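What Is a Bog, Anyway?
A quick guide for kids visiting Brakby Bog

So you're going to a bog. Good choice. Maybe your class is going, maybe your grandpa is dragging you along. Either way, read this in the car. It won't take long.

First thing. A bog is a wet place. But it's not a lake, and it's not a river, and it's not really a swamp either, even though people mix them up all the time. A swamp has lots of trees standing in water. A marsh has grasses and reeds. A bog has moss. Tons and tons of moss. It's like a giant soggy mattress with plants growing out of the top.

Where does the water come from?

Mostly the sky. Rain and snow. That matters a lot, so remember it for later. A river brings along mud and minerals, and minerals are plant food. Rain brings hardly any. So a bog is a hungry place. Plants that live there have to get by on almost nothing, and some of them have come up with pretty sneaky ways to do it. (We'll get to the sneaky ones.)

How does a bog get started?

Brakby started out as a pond. Long, long ago there was a glacier here, which is a huge sheet of moving ice. When the ice melted it left chunks behind, buried in the gravel. The chunks melted too. Now you've got a hole. Hole fills with water. Pond!

Then moss started growing in from the edges. A little more every year, floating out over the water like the skin on hot chocolate. The bottom parts died and sank. The top parts kept growing. After a very long time the pond was almost all filled in. There's still one piece of open water left in the middle, and that's Nurton Pond, where the ducks are. It's getting smaller. You won't see it shrink, though. Way too slow.

Meet the moss

The moss has a name, sphagnum. Say it SFAG-num. It looks like a bunch of little stars packed together, green or red or kind of gold. Sphagnum is full of tiny empty cells that soak up water, same as a sponge. If you squeeze a handful it drips all over your shoes. (Please don't pick any at Brakby. There's a bucket of it at the Prindmont visitor center that you are allowed to squeeze, and Maribel Bedoya at the front desk will hand you a towel.)

Sphagnum does another thing. It makes the water around it sour. Acid, like weak lemon juice. Most plants hate that. Sphagnum doesn't mind one bit, so it gets the whole place pretty much to itself.

What's peat?

OK so normally when a plant dies it rots. Bacteria and fungi and worms eat it up and it turns into soil. In a bog the water is sour and cold and there's almost no oxygen down in it. The things that do the rotting can't work very well. So the dead moss just sits there. More dead moss lands on top. It gets squashed. Turns brown. That brown squashed stuff is peat.

Peat builds up really slowly. In 100 years you might get a layer about as deep as your hand is long. That's it! Under the first lookout at Brakby the peat goes down 9 feet, so you can figure out for yourself that it's been going a while. It's deeper than most ceilings are high.

Down at the bottom there are still leaves and twigs and seeds from way back. Scientists push a long hollow tube into the peat and pull out a skinny brown stick of it, called a core. Old stuff at the bottom, new stuff at the top. They look at the pollen under a microscope and can tell what trees were growing nearby. Pollen is super tough. It lasts and lasts.

Plants that eat bugs

Here's the sneaky part. No plant food in the ground? Eat a fly.

Sundews are tiny. You have to crouch down to find them, look right by the edge of the boardwalk where the moss is wet and low. The leaves are round and covered with red hairs, and each hair has a drop of goo on the end. It looks like dew. It's glue. A gnat lands, gets stuck, and the hairs slowly bend over it. Then the plant lets out juices that disolve the soft parts. Gross. Great, but gross.

Pitcher plants are bigger. The leaves are shaped like a jug and they hold rainwater. Bugs come for the color and the smell, walk in past the rim, and there are stiff hairs that all point down. Easy to go in. Hard to climb out. They fall in the water and that's lunch.

Funny thing, some bugs live in there on purpose. There's a kind of mosquito whose babies grow up inside the pitcher and don't get eaten. And no, that mosquito doesn't bite people in most northern bogs. The other mosquitoes do. Wear long sleeves.

Do not put your finger in a pitcher plant. It won't hurt you but it can hurt the leaf.

Who lives there?

Frogs, for starters. Dragonflies, lots of them, zooming around over Nurton Pond in summer. Dragonfly babies live underwater and they're fierce little hunters. Then one day they climb up a stem, split open down the back, and out comes the grown-up with crumpled wings. You might find the empty skins stuck to the reeds. Those are called exuviae, which is a fun word to use on your teacher.

Also birds. Little warblers in spring, and herons by the open water standing so still you think they're a stick. Moose, very rarely. Efren Bañez leads the early walk and he's seen moose tracks but he's still waiting on the moose.

Fish don't do great. Too sour.

Why does the ground wiggle?

At one spot on the Kaczmarczyk Loop the moss mat is still floating on water. If a big group stomps there the small trees shake. It's called a quaking bog. Grown-ups will tell you not to jump, and they're right, partly because there's a boardwalk and it bounces, and somebody always drops their phone.

Never step off the boardwalk. The mat can look solid and not be. Also a footprint in the moss can stay there for years. Years! One foot.

The trees look like babies but they aren't. Black spruce and tamarack, some not much taller than a fourth grader, and they could be older than your grandparents. Not enough food so they grow super slow. Tamaracks do something odd for a tree with needles. The needles turn yellow in fall and drop off. People call the park every October to report that the trees are dead. They're fine.

Why should we care about bogs?

A few reasons.

Bogs hold water. Big rain comes, the moss soaks some of it up, and it leaks out slow. That can help the towns downstream.

Bogs hold carbon. Plants take carbon out of the air when they grow. Usually it goes back when they rot. But in a bog they mostly don't rot, remember? So the carbon stays put in the peat. If somebody drains the bog, air gets in, the peat starts rotting, and the carbon goes back in the air. So keep it wet. That's the big rule for bogs, keep it wet.

And lots of the plants can't live anyplace else around here. A sundew in your yard would be toast.

People used to dig ditches to drain part of Brakby so they could farm it. Didn't work too well, the ground was too sour for most crops. Edgardo Cabanatuan and his crew have been plugging the old ditches with little dams made of peat and boards, and teh moss is creeping back in. You can see one of the dams from the second bench.

Stuff to bring

Water bottle. Bug spray, put it on in the parking lot and not on the boardwalk. Shoes that can get wet. A magnifying glass if you've got one, it's so much better with one. Snacks, but eat them at the picnic tables. Pencil and paper for drawing.

The full loop is 2 miles and it's flat. Little kids and strollers do fine. If you're under 6 hold somebody's hand at the pond, there's no railing on the far side.

Best time to go is morning. Cooler, more birds, fewer bugs. March is mostly ice and mud. June is good for pitcher plant flowers, which hang upside down like little umbrellas.

Try this at home

Get two cups. Put a dry sponge in one and a handful of gravel in the other. Pour the same amount of water in each. Now poke some holes in the bottom of both cups with a pencil (do this over the sink, ask first) and watch which one drips faster. The sponge is your bog. Try it again with the sponge already soaked.

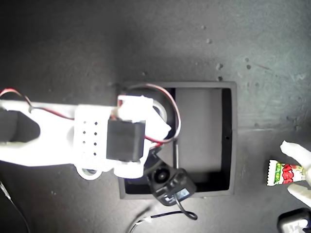

The soaked one can't hold much more, right? Same with a real bog after a wet spring. It's already full, so a big storm runs right off the top. Write down what you got and bring it to the visitor center if you want, Remedios Enriquez pins kids' drawings and notes up on the wall by the water fountain.

Words to know
Bog — a wet, mossy place that gets its water mostly from rain and snow
Peat — old squashed plants that never finished rotting
Sphagnum — the moss
Core — a long skinny sample of peat
Mat — the floating layer of moss

More for kids
How Glaciers Make Lakes
Marsh, Swamp or Bog?
Owl Pellets: What's Inside
Thulani Fourie's Guide to Drawing Dragonflies
Prindmont Visitor Center: Hours and Parking
Why Leaves Change Color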